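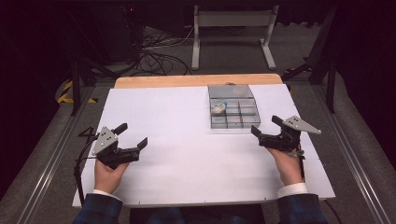 One gripper for each hand, and a box of little compartments waiting at the back of the board.

How do you teach a robot to tidy up?

Hello! My name is Kyung-tae Moon and I have a job that is quite hard to explain at parties. I pick things up and put them in boxes, and then I do it again. And again! I do it so that a robot called Grirnier can learn how.

You might think somebody just types "put that in the box" into a computer and off the robot goes. I thought so too when I was your age. But have a go at telling a friend how to pick up a rubber, using only words, while they keep their eyes shut. How far do they move their hand? When do they start to squeeze? How hard? You've known how to do this since you were a baby, and it is still really tricky to say out loud.

So we show the robot instead. Every time I do the job from start to finish, we save a recording of it, and we call that recording an example. The computer program that studies all the examples is called a learning system. Ours has a name as well (we name everything), and it's Heo.

Why don't I use my fingers?

Good question, and my niece asked it straight away. Grirnier hasn't got fingers like ours. It has two stiff ones on each hand that open and close, a bit like the tongs you use for salad. If I did everything with my own soft, bendy fingers and my very useful thumbs, Heo would be learning tricks that Grirnier couldn't copy. I hold a gripper in each hand and work with those, so my examples are made with robot-style fingers from the beginning.

It feels very odd at first. My first morning I dropped nearly everything, and once I sent a bottle top flying across the room. Try picking up a grape with two rulers and you'll get the idea!

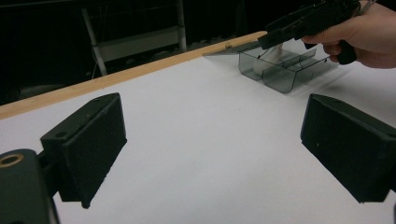

The grippers have little cameras on them too, and Heo learns from what those cameras see. That matters more than you might think. When you reach for a biscuit, you're looking at the biscuit and at your hand, and you keep fixing your aim as you go without noticing. A camera close to the gripper's fingers can catch all those tiny fixes.

How many examples does it take?

Lots. On a good day I can record 180. For one small job, such as putting one thing into one compartment, we like to have 1,000, and for the fiddly jobs we go up to 2,000. My arms do get tired — Si-woo Na and I swap over after lunch.

And we mustn't make them all the same. Imagine you only ever practised catching a ball thrown from one spot. You'd be brilliant at that, and hopeless if the thrower took two steps to the left. So between goes we move the box a bit, or turn it, or choose a different thing to pick up. Sometimes I start with my left hand and sometimes with my right.

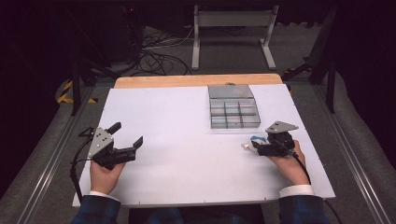 The right gripper has hold of something small, white and blue, and the left one is open.

What if I make a mistake?

I make plenty. If I knock the box over by accident, Si-woo marks that recording so we can decide later whether to keep it. Some wobbly ones are worth keeping. If I nearly drop something and then save it, Heo gets to see how to rescue a bad grip, and Grirnier is going to have bad grips of its own.

Try it at home

You'll need two wooden spoons, an egg box and some small soft things such as pompoms or balls of paper. Hold a spoon in each hand and see if you can fill the egg box without using your fingers. Ask somebody to watch and write down what you do differently on your tenth go. Did you slow down near the box? Did you tilt the spoons? Those are the sorts of things Heo is looking for when it studies me.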